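Bouzid Oral History Project
Progress report for the January check-in

Hi Ilham,

You asked for something short and readable this time, so I've left the spreadsheet out and I'm just going to tell you how it's going. Ghizlane has the full budget lines if your board wants them, and she's happy to talk anybody through them on the phone.

Where we are with the interviews

We have 46 recorded interviews in hand, which puts us a little ahead of where I thought we'd be when I wrote the proposal. Most run over an hour. The longest is with a retired baker who started at four in the afternoon and was still going when the building closed, and we had to finish the story of his brother's wedding on another day (it was worth it!). The families who came here to work at the old Putum cannery are well covered now. The ones who came later, for the dry cleaning and tailoring shops along the avenue, are thinner on the ground, and that's where Hala is spending her time.

She's been going to the Thursday lunches at the community hall, mostly to eat and chat, and people have started coming up to her. Two sisters who turned us down flat last summer have now said yes, as long as they can be recorded together. They interrupt each other constantly, so I don't envy whoever types that one up.

Transcribing

This is the slow part, and I want to be straight with you about it. We have 16 interviews fully transcribed and checked. The rest are in various stages. Part of the trouble is that people switch languages in the middle of a sentence, and the software we were counting on in the proposal makes a mess of it. It gave us one paragraph about sardines that was supposed to be about a landlord.

So we're doing much more by ear than planned. Bradley types the first pass, Ayman goes over the Arabic sections, and then the person interviewed gets a printed copy to mark up. That last step takes weeks sometimes, but I really don't want to drop it. People catch wrong street names, misspelled cousins, and now and then something they'd just as soon not have in a library. We've taken out four passages that way, no questions asked.

Photographs and papers

Once word got around that we had a scanner, the shoeboxes started showing up. We've now scanned 1547 items: snapshots, pay slips, school certificates, a whole run of menus from a restaurant I'd never heard of. The pay slips have been more useful than I expected -- they give us firm dates for things people remember only as "the year of the big snow."

Every item goes home with its owner, along with a set of prints. We do the scanning and naming at the long tables upstairs, and each file gets a number, the lender's name, and whatever they can tell us about who's in it. If they can't tell us anything we put it in the "who is this?" binder, which sits by the coffee at the Thursday lunch. That binder has turned into the most popular thing we've done. I'd like to make a second copy. 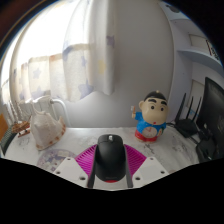

Money

We're under on travel and over on printing. The travel is easy to explain: nearly everyone lives within walking distance, and the two trips out to Stastby got folded into one. Printing is over on account of the transcripts and the photo sets. I'd like to move $200 from the first line to the second, if that's all right with you, and that would square us up through the spring. Ghizlane says she needs it in writing, so a one-line email would do.

We also paid the deposit on the listening station from Brarkico. It's a bench with two pairs of headphones, and it will go in the library entrance next to the returns desk. The library would have liked it sooner, but the first drawing had the bench blocking the drinking fountain, so back it went.

What's next

Hala has nine more interviews lined up, mainly tailoring families. Bradley and Ayman will keep going on the transcripts, and I'm going to sit down and type some myself, slowly and with two fingers. I still owe you a draft of the consent form for the website, with the part about grandchildren asking for copies. I've written it twice and disliked it twice -- you'll have the third try before the month is out.

One question for you: would the foundation mind if we held the spring listening evening at the community hall in place of the library? The older folks already know the way there, there's parking, and the kitchen is better. The library says it's fine with them either way. I'd need to tell the hall pretty soon.

Come by any Thursday if you're in the neighborhood. Lunch is at noon, and get there early if you want the lentils.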